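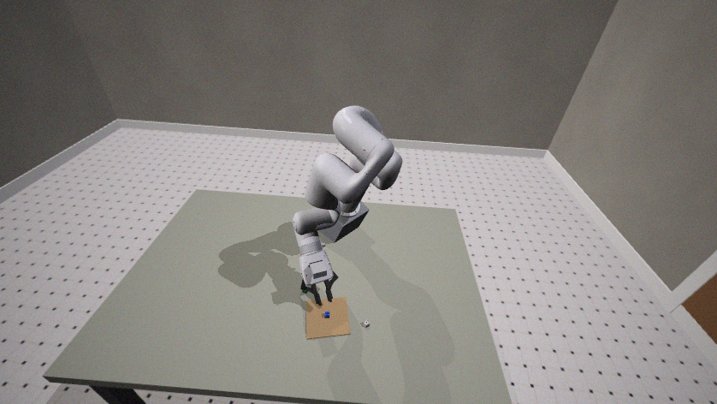
1/4 The Nallmont Public Library will extend its evening hours at the Akton branch from August. The reading room will stay open until 9 p.m. on weekdays. Large tables with a plain matte top in a muted grey-green, like the one shown, will replace the study desks on the second floor. 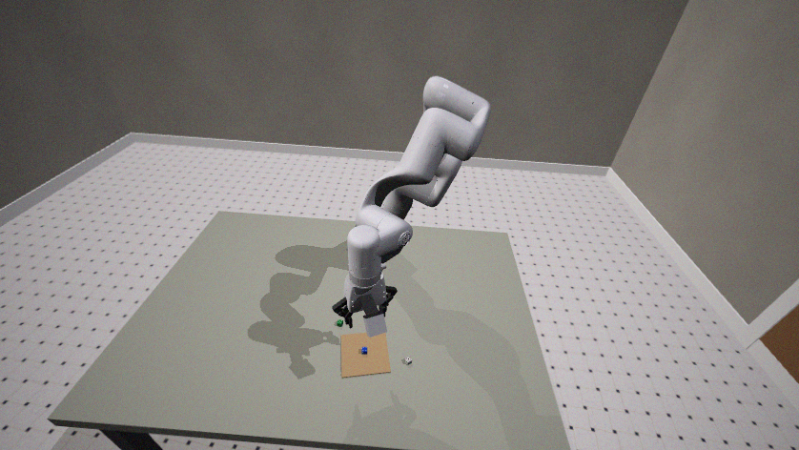

Tabletop in grey-green, one dark leg or support partly in view.

2/4 More than 50 residents wrote to us during the comment period. Most asked for later closing and quieter seating - both requests are included in the plan.

3/4 Overdue fines on children's books end on the same date. A total of 2,142 accounts will be cleared. Cardholders do not need to apply.

4/4 Questions may be sent to Ingegerd Lunde, Branch Services, or left at the front desk. The full schedule is posted at both branches.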